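Needle and Instrument Check, Training Room 2 -- with comments
By Ute Lenz, May
Last updated: Saturday, after the evening check

The list is for the suturing practice sessions. Please fill in every line, also when all is in order. An empty line counts as not checked.

1. Before the session

Instrument tips clean, no old thread between the jaws -- OK
Jaws close evenly, both sides meet -- OK
Instrument cables without kinks or worn places -- OK, second instrument to be looked at again next month
Needle packs counted and written on the board -- OK, 20 packs
Expiry date on packs -- OK
Sharps box less than three quarters full -- NOT OK, changed before start
Light level at the table, in lux -- 900, OK

Comment: The Ursu packs open badly when gloves are damp. Please open them dry and lay them on the tray with the paper side up. Hauke Tiedemann has asked Ziketti for another type, we wait for the answer.

2. During suturing

Needle held in the jaws, never laid down on tissue -- OK
Needle tip in view before each pass -- OK
Thread not pulled over the wrist of the instrument -- see comment
Second instrument holds the strand without sawing -- OK
One needle in the field at one time -- OK

Comment: The curved needle is small and dark, and on red tissue the eye loses it quickly. The person at the console must say "needle in" and "needle out" aloud, and the assistant repeats it. On Saturday this was done well in the first hour and less well in the second.
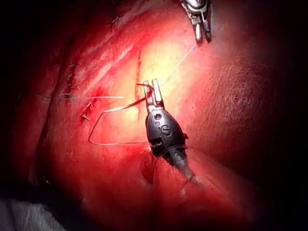 The thread needs the same attention as the needle. A wide loop can lie down near the instrument and catch on it when the next stitch is pulled. I have seen this two times this spring. Take the slack out slowly, with both instruments, and look where the loop goes before you tighten.

3. After the session

Needles counted, number same as opened -- OK, 20
Thread ends removed from the table and the floor -- NOT OK, one piece under the stool
Instruments rinsed and handed over in the Farnoler tray -- OK
Ilix form signed by 2 persons -- one signature missing, Hauke will sign on his next shift

Comment: If the needle count is wrong, the room stays closed until the needle is found. Please do not sweep first. Use the magnet from the left drawer and begin under the table.

Checked by: U. Lenz
Next check: before the first session in the new month

Questions to Ute Lenz, skills room office | Copyright Farnoler | Back to top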